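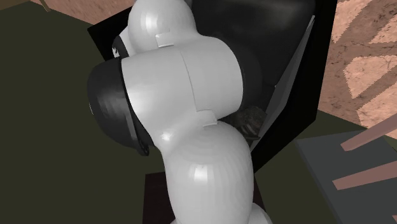
White arm with rounded joints, computer rendering.

Care of White and Light-Colored Surfaces

Wurside Household Advisory Service
Kitchen and Workshop Leaflets

White enamel, painted metal and molded plastic show soiling sooner than darker finishes, and they are often damaged by the products used to clean them. The following guidance applies to refrigerator doors, stand mixers, washing machine lids, tool cabinets and similar items in ordinary home use.

Routine cleaning

Wipe surfaces weekly with a soft cotton cloth wrung out in warm water and a small amount of dish soap. Rinse with a second cloth and dry at once. Standing water leaves mineral marks that are easily mistaken for dirt. Paper towels should not be used on glossy plastic.

Seams and joints

Grease collects wherever two parts meet. Use a soft toothbrush dipped in soapy water and work along the seam, never across it. Unplug electrical appliances first and keep the brush damp only. Cotton swabs are suitable for narrow gaps around knobs and hinges.

Stains

For tea, coffee and tomato, mix 2 tablespoons of baking soda with enough water to form a paste. Apply with a fingertip, leave for 11 minutes and wipe away without scrubbing. A second application is preferable to added pressure. Ink and permanent marker may be treated with rubbing alcohol on a cotton ball, after a test on a hidden area. Do not use alcohol on painted wood or on clear plastic windows.

Yellowing

Yellowed plastic cannot be fully restored by washing. Move small appliances out of direct sunlight and away from the stove. Chlorine bleach is not recommended and may deepen the color. Never combine bleach with ammonia, vinegar or any other cleaner.

Scratches and chips

Chipped enamel on the outside of an appliance should be dried thoroughly and covered with appliance touch-up paint in two thin coats. Allow the first coat to dry overnight. Enamel cookware that has chipped on the inside should be withdrawn from use.

Storage of cloths

Wash cleaning cloths separately from towels and omit fabric softener, as the residue causes streaking. Replace any cloth that has become stiff.

Text prepared by Beca Watkins and reviewed by Godfrey Simiyu. Printed copies are available at the Wurside front desk on Tuesday mornings.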